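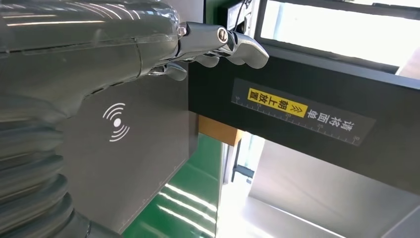

*Wrist camera, fingers on the top edge of the black frame. The label comes out inverted in this view.*

**January, scan bench, started 10.40**

First proper session comparing the wrist view with the head view at the waybill station, and I've got a lot to write down before it leaks out of my ears. Same arms, same hands, the two controllers swapped over at lunch. Saline in the morning, Zakharchenko in the afternoon.

The wrist camera is much better than I expected! I'd had it down as a nice extra for the last few centimetres, and I was ready to find the fingers hiding everything. They do take up a good chunk of the picture, but you can read the joints very well, right down to the knuckle pins, and there's enough of the station label left over to line up against. Contact with the frame edge is so much easier to judge from in there. From the head you mostly guess.

Bad points, so I don't get carried away:

- The bright opening blows out completely. Exposure lock is the first thing to try, then a lower gain.
- Shiny fingers plus shiny belt means streaks everywhere. The edge finder latched on to a reflection on the green belt twice and followed it with great confidence.
- The bellows sleeve takes up the left side. Fixed mask for now (mask file is in the Radbridge folder, next to the old one, please don't overwrite the old one).
- Text inverted. Flip before it goes to the reader. I forgot this for the first batch and spent far too long wondering why the reader was returning rubbish.

Saline, morning: 66 runs on the reach-and-touch routine, with the wrist view on for all of them. The motion is smooth and a bit sleepy. Delay from picture to first finger movement came out at 409 ms, which you can feel when you're standing there. It never did anything that made me reach for the stop button, though, and the finger closing is lovely, all the knuckles arriving together. Three runs thrown away, all mine, wrong start pose.

13.50. Swapped to Zakharchenko. The changeover was painless once I'd found the right config; the joint limits carried over and so did the hand offsets. Ran the both-hands-up check before letting it go anywhere near the scanner. 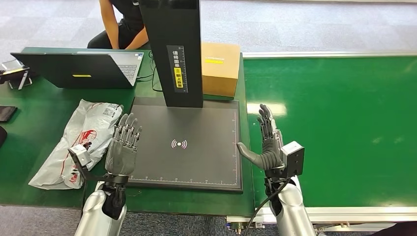
The ready pose holds well on this controller. With Saline the fingers kept making tiny corrections while they were meant to be still, and I'd stopped noticing until they went quiet. Thumb swing is quicker too. I'd like to keep the thumb out wide as the default when a hand comes in beside the base pad, and bring it in late. Tried it the other way round and the thumb gets to the pad before the fingers are where they should be.

The head view earns its place for the big moves. You get both hands, the pad and the bag in one go, and the ruler ticks along the pad edges make a very handy sanity check on the calibration (mine was off, fixed now, new values saved). The vertical label is readable from there as well. What it can't do is tell me whether a fingertip is touching or just near. So head view for getting there, wrist view for the touch, and the question becomes where to hand over.

Hashini Samarakoon came by and suggested blending the two over the last stretch instead of switching outright. She did something like it on the Dramero gripper last year and still has the code. I did try a hard switch in the meantime – there's a visible twitch at the moment it changes. Small, but I wouldn't want it with a bag in the fingers.

No full timing set for Zakharchenko yet. It feels faster and I am not writing down a number until I've done the same count as this morning. It is touchier about lighting, or I'm imagining it. Worth repeating with the exposure locked on both.

To do next:

- lock exposure, rerun the touch routine on both controllers
- flip the wrist image in the driver so I can't forget again
- mask for the other hand, the sleeve won't sit in the same place
- get the blend code from Hashini
- try the soft mailing bag properly, picking up and laying it face up on the pad. Really looking forward to this one
- check the bolts on both wrist modules before the long run

16.20, arms parked, logs copied over. The Saline log has a gap near the start where I restarted the recorder; the run numbers after it are right.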